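Handling Fragile Items with a Tabletop Arm: Good Practice for Shared Benches

Hinent Technical Guidance
Automation and Safety Section
Revised April

Scope

This guidance applies to all staff and students who set up or supervise a tabletop robot arm for the transfer of fragile items from one holder to another. It covers preparation of the bench, setting of the gripper, conduct of the trial, and records. It does not cover mobile platforms, arms fixed to a production line, or work with food intended for sale.

The guidance should be read together with the local rules of the laboratory concerned. Where the local rules are stricter, the local rules apply. Users at the Belen site should also consult the bench allocation notice displayed at the entrance.

1. Before the arm is powered

1.1 Clear the bench of tools, drinks, spare fixings and personal items. Only the arm, its cables and the items needed for the task should remain within reach.

1.2 Wipe down the table and the containers. Residue on the floor of a bin can alter how an item rolls, and dark marks may be mistaken for an object by some vision software.

1.3 Place the source bin and the receiving tray on the same level surface. Both should lie well inside the working area, so that the arm does not have to stretch fully to reach the furthest cell.

1.4 Check that each cable has enough slack for the full range of the wrist. A hanging loop is acceptable provided that it cannot catch the rim of a container or drag across the items. Move the arm by hand through its extreme positions, where the model allows this, and watch the cable throughout.

1.5 Confirm that the emergency stop can be reached by the supervising person without leaning over the bench. Test it at the start of each session. A stop that was tested in the morning must be tested again if the arm has been moved to another bench.

2. Setting the gripper

2.1 Inspect the contact faces of both fingers. Ridged or toothed pads give a secure hold but concentrate the load on a small area. For shells, thin glass and similar surfaces, fit a soft cover unless a trial has shown that the bare pad is suitable.

2.2 Set the lowest closing force that will hold the item through the whole movement, including the turn at the wrist. Begin low and increase in small steps.

2.3 Set the opening so that the fingers pass on either side of one item without pressing on its neighbours. Where items lie close together, it is usual to begin with those that have clear space beside them. Users of the Privuvby planning software should note that the default opening is wider than is suitable for a crowded bin.

2.4 Check the view from the wrist camera with the fingers open and again with them closed. The fingers will hide part of the surface in both cases. Items at the lower edge of the view may be only partly visible, and the operator should not rely on this view alone.

3. Carrying out the transfer

3.1 Run the first cycle at reduced speed, without an item in the gripper. The second cycle may be run with one item, also at reduced speed.

3.2 Approach from above where the walls of the container allow it. Lower the fingers in two stages, with a pause clear of the items, so that the supervisor has time to stop the movement.

3.3 Fill the tray from the back row forwards. This keeps the gripper from passing low over cells that have already been filled.

3.4 Release the item only when it is supported by the cell. An item must not be dropped into place, however small the distance.

3.5 Keep hands out of the working area while the arm is powered. If an item has to be moved by hand, stop the arm first – a paused program is not a stopped arm.

3.6 If an item cracks, stop the trial and clean the fingers, the bin and the tray before continuing. Egg in particular dries hard and will affect the grip.

Views of a transfer between a clear bin and a yellow tray

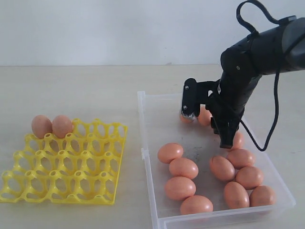
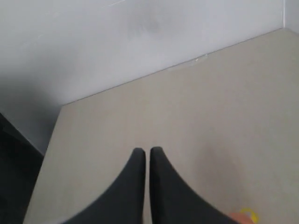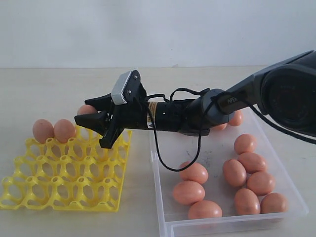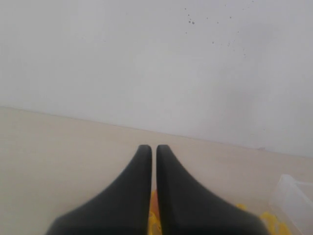

4. Records

4.1 Each session must be entered in the bench log on the same day. The entry should give the arm used, the gripper and covers fitted, the closing force, the number of cycles attempted and the number of items damaged.

4.2 A change to the force, the speed or the position of the containers begins a new series. Results from before and after the change should not be combined.

4.3 A series of 20 cycles without damage is required before the speed may be raised above the reduced setting. Where an item is damaged, the count returns to zero.

4.4 Camera recordings should be stored with the log entry and given the same reference. Both the bench view and the wrist view should be kept, including those from failed cycles. Recordings in which a person can be recognised are subject to the separate rules on personal data.

5. Inspection and maintenance

5.1 The finger screws should be checked for tightness at the beginning of each week, and the joint bearings inspected after every 4000 cycles. Arms on loan under the Ndung'u equipment scheme are inspected by the scheme and must not be opened by users.

5.2 Worn covers should be replaced in pairs. A new cover opposite a worn one will shift the item to one side as the fingers close.

5.3 Faults are to be reported through the bench log and marked on the arm itself with a red tag. A tagged arm remains out of use until the tag has been removed by the Automation and Safety Section.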